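Section 4: Setting Up and Looking After Your Large Sorting Bin

Ekness Household and Workshop Storage Guide

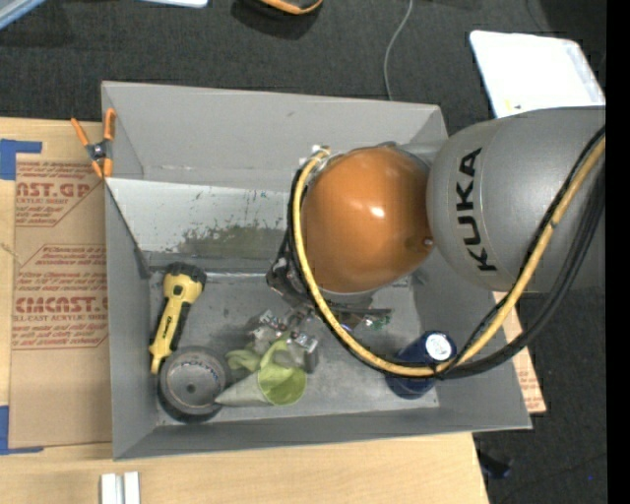 Fig. 4. Large gray bin on a wooden table, with a flashlight on the left side of the floor.

The large bin is the one most people reach for first, and it tends to be the one that gets the least care afterward. It holds the things that don't have a drawer yet: the flashlight, the odd roll of tape, the tools you used in July and meant to put back. A bit of time spent setting it up properly will save you a good deal of rummaging later on, and we hope you'll find the job rather pleasant once you get going (a cup of coffee nearby does no harm, as long as it stays off the table).

If you have the small bin with the lid, go to Section 5. The steps are close but the liner is fitted differently.

4.1 Choosing a spot

1. Pick a sturdy, level table. The bin is 80 cm long on the outside, and you'll want the whole base resting on the tabletop with nothing hanging over.

2. Wipe the tabletop with a dry cloth. Grit caught under the bin will scratch a wooden surface, and you won't find out until the day you move it.

3. Set the bin down with a long side facing you. The walls slope, so small things near the edges will slide toward the middle as you work. Let them.

4. Press down gently on each corner in turn. If the bin rocks, turn it end for end and try again before you go looking for something to put under it.

CAUTION: Do not lift the bin when it is loaded. The most it should ever hold is 26 kg, and that is a figure for a bin standing still on a table. Empty it first, move it, and fill it again.

4.2 First cleaning

A new bin may have a little dust in it from packing. A bin that has come to you from a friend or a previous workshop will have a good deal more than that, and probably some scuffs on the floor as well. Scuffs and worn patches do not weaken the bin and you can happily leave them alone.

1. Take everything out and lay it on a towel.

2. Mix a small squirt of dish soap into warm water. Wipe the walls first, then the sloped parts, then the floor, so that you're always pushing the dirt downward.

3. For a discolored patch, lay a damp cloth over it for 19 minutes, then rub in small circles. Some patches will lighten and some will stay as they are, and either is fine.

4. Dry the bin with a clean towel, getting well into the corners.

Note: Please don't use scouring powder or steel wool. Aarti Sandhu on our help desk hears from a lot of people who have made a light scratch into a wide dull one this way, and there's no good method for bringing the surface back.

4.3 Putting things in

1. Begin with the longest items and lay them flat. A flashlight should go in lying down, near one side, where your hand will find it in the dark. Check that it's switched off.

2. Leave a clear space in the middle of the floor. You'll use it more than you expect, for the thing you're looking at while you decide where it goes.

3. Keep heavy items low and toward the center of the bin.

4. Put screws, fuses and other small parts in a closed pouch before they go in. The Memance pouch (part 113, sold separately) lies flat against a wall and is easy to pick out again.

5. Stop when you can no longer see any of the floor. Whatever is left over belongs in a second bin.

CAUTION: Remove the batteries from any flashlight you don't plan to use for several months. Old batteries can leak, and the leak will mark both the flashlight and the bin.

4.4 Keeping it that way

Once a month, or whenever you notice you've stopped looking in the bin and started digging in it, take out everything from one half and put back only what you still want. Do the other half next time. Turn on each flashlight as you come to it, and replace weak batteries while you have it in your hand.

If a wall is cracked or the base no longer sits flat, stop using the bin and write to the Ekness help desk, with a note of where the crack is and how long it runs. Replacement liners are listed in Section 9, together with the part numbers for the older bins.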